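Ticket: Garment folding, left and right streams drifting apart
Project: Pisard collection, home sites
Opened by: Eduardo Fajardo
Status: open, waiting on re-export
Priority: medium

Problem
Training on the December batch stopped early. The Derese importer accepted 2,900 episodes and rejected 497, nearly all of them folding takes. Error is "pair offset over limit." Single-hand pick-up takes from the same homes load fine.

Setup
Two hand-held grippers per operator, one camera on each. Sync is done in Clornomeck at upload. Limit for the offset between left and right is 200 ms.

Checked so far
1. Storage cards. No bad files, no gaps in the numbering.
2. Clock on the upload laptop. Correct.
3. Re-ran sync on 23 rejected takes by hand. Most came back with the same offset, a few came back worse. So it's repeatable, but I don't trust the matcher on these.
4. Went through views from one of the bedroom sites to see what the matcher has to work with.

Orange top on the bed, device 008:

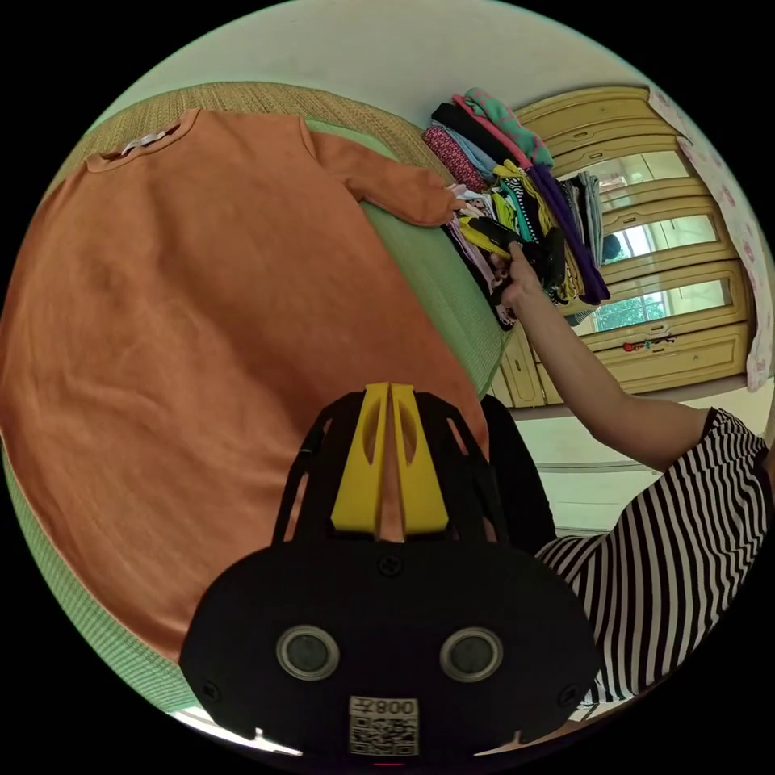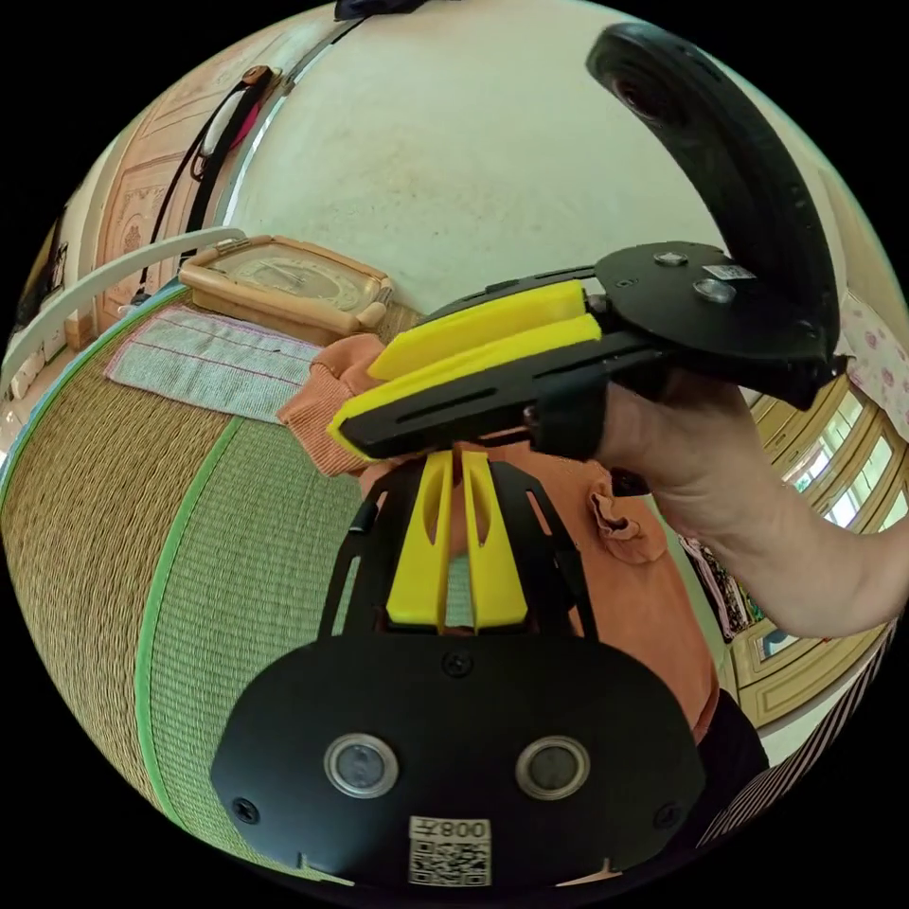
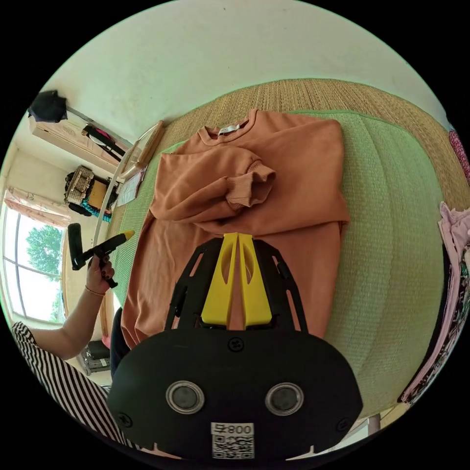 The matcher looks for the same motion in both streams. On a fold there are long stretches where one hand holds still and the other does the work, and my guess is it locks onto the wrong peak. Pick-up takes don't go through the matcher at all, so they wouldn't show this.

Tried
Raised the limit to 400 ms on a test copy. More takes load, but the finger positions no longer agree with the video, so I put it back. Please don't change this on the main config.

Next
- Plovach to send the raw motion logs for the rejected takes. The export we have is already trimmed.
- Operators to tap the two grippers together twice at the start of every take — gives the matcher one clear peak on both sides. Added to the site sheet.
- Keep the rejected takes. Do not delete from the upload folder until this ticket is closed.

Update, 4:40 pm
Plovach has the request. Raw logs are still on their server and they are copying them over. I'll rerun the same 23 first and post the offsets in this ticket.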